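Zulstead Wrist Kit — Data Card and Read Me

Version 3, updated 9 July 2022

What this package is

The Zulstead Wrist Kit is a small camera, a mounting ring and a recording program for two-finger grippers. Together with the kit you get a starter set of 317 recordings, which we call Pravia. This page is the read me for both. If you only bought the hardware, you can skip the part on the recordings, but please read the known problems.

What is in Pravia

All recordings were made with the wrist camera of the kit. The subject is soft goods: bags, covers, cushions, clothing with zips. We chose soft goods because our first customers were asking for them, and because the hard boxes in our older set (Daltari) were too easy. Of the 317 recordings, 51 are marked as "hold-out" and should stay away from training if you want to compare your results with ours.

Each recording has its own folder with three things in it:

video — the wrist view, colour
motion — joint values and finger opening, one line per picture
note — a short text in English, written by the operator after the run

The notes are not all of the same quality. Some operators wrote one word, others half a page. We corrected the spelling and nothing more.

Installing

Fix the ring before you connect the cable. The screws should be tight, but please turn them by hand only. Then start the recording program and choose "new arm". It will ask for the finger length. Measure from the ring to the tip, in millimetres, and write the number without a unit. With an empty field the program starts anyway, and the motion file will be wrong.

The disk should have 100 GB free for the full set.

What the camera sees

With the standard ring, both fingertips stay in the view when they are near the object. For seams, zips and other narrow openings we find this the most useful position. The price is that the fingers cover a part of the object, and things at the side can be blurred.

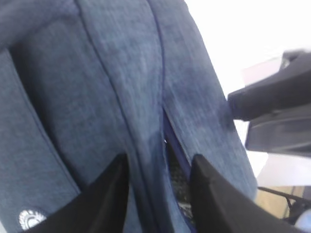 Strobel wrote to us in May that the view is good for judging the distance between the tips, but that a second, fixed camera is still needed for deciding where to go first. We agree with this remark. The program accepts a second video stream now, although Pravia itself has only the wrist view.

Known problems

Bright backgrounds can become fully white. Automatic exposure is on by default — switch it off under "camera" if your room has a window behind the work place.

Logos and labels on the goods were not removed or covered.

In version 2 the finger opening was saved with the wrong sign. Please do not mix folders from version 2 and version 3.

Use and returns

The recordings may be used for research and for internal tests. For selling a model trained on them, ask us first. The hardware can be returned within 100 days, with the ring and all screws in the bag.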